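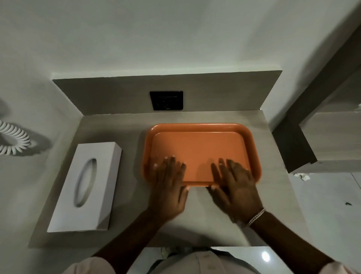
Room 14 at the Gokevholm had been vacated at 10:40. Mihret Lencho signed it out on the board as Open and went in with the reset sheet folded in her sleeve.

The bathroom was the last section of the sheet. It gave the counter four lines. Line one was the tray. Guests moved the tray. They used it for keys, for wet soap, once for a sandwich, and they left it wherever their arm stopped. The sheet required it parallel to the backsplash and clear of the outlet. She put both hands on it and pushed until it looked right, then pulled it back a little, as she did every time.

"It doesn't say how far from the wall," she had told Zakhar Zakharchenko in February.

"It says clear."

"Clear is not a distance."

He had written this down. Zakharchenko had come from the Bogale, a larger hotel with a larger binder, and he wrote most things down. By the end of that week the sheet had a revision number and still said clear.

Line two was the tissue box. White, rectangular, oval opening on top. The sheet wanted it at the wall with the opening up and a first tissue folded to a point. The supplier was Gimidon, and Gimidon was late. The order was for 200 refills. The delivery note said 200. The storeroom shelf, when Mihret had looked that morning, held a mop head and a carton of shower caps.

She had raised this as well.

"Place the box," Zakharchenko said. "The box is the fixture. The tissue is the consumable. If the consumable is out, you place the fixture and code it."

"Code it what?"

He turned pages. There was a code for a missing fixture and a code for a damaged one. There was a code for a guest's property found inside a fixture. He went through them again from the front.

"Leave it blank and initial it," he said.

So she placed the fixture. 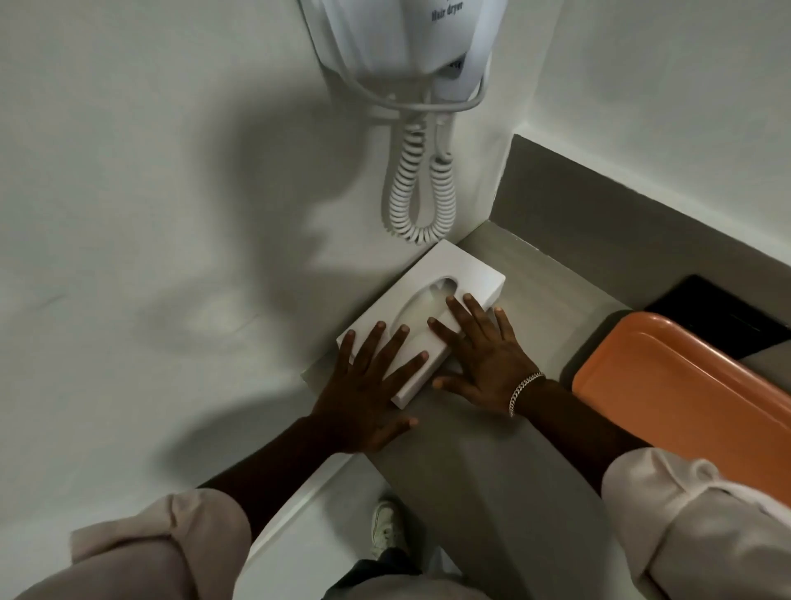 Line three was the hair dryer: in its holder, cord hanging free, cord not touching the counter. Line four was the counter itself, wiped left to right, dried with the second cloth. She had never found out what the first cloth was for. It was listed under equipment and did not appear again.

She initialed line two and stood there with the pen.

Her mother had kept a box of tissues on the arm of a green chair in the apartment on Jonine Street, and when the tissues ran out the box stayed. It stayed through most of one winter. Visitors reached for it, felt inside, and drew their hands back without comment. Her mother saw them do it. She would get up, go to the kitchen and come back with a paper napkin, and she would set the napkin on the box and sit down again. Mihret had asked her once why she didn't throw it out. Her mother said people liked to know where to reach.

There were paper napkins on the breakfast cart. The cart was two doors down.

She thought about the inspection. Zakharchenko inspected two rooms per floor per day, and the selection was supposed to be random. A napkin was not on the sheet. A napkin in a tissue box was, as far as she could work out, either a foreign object or a substitution, and substitutions needed a signature.

She went down the hall, took a napkin, folded it in quarters and came back. It sat lower than a tissue would have and showed a square corner instead of a point. She adjusted it once.

At 11:25 she changed the board from Open to Ready. Zakharchenko was standing beside it with the binder under his arm.

"Fourteen," he said. "Anything?"

"Line two is initialed."

"Blank?"

"Blank - initialed."

He nodded, made a mark against fifteen, and asked her whether the mop head was hers.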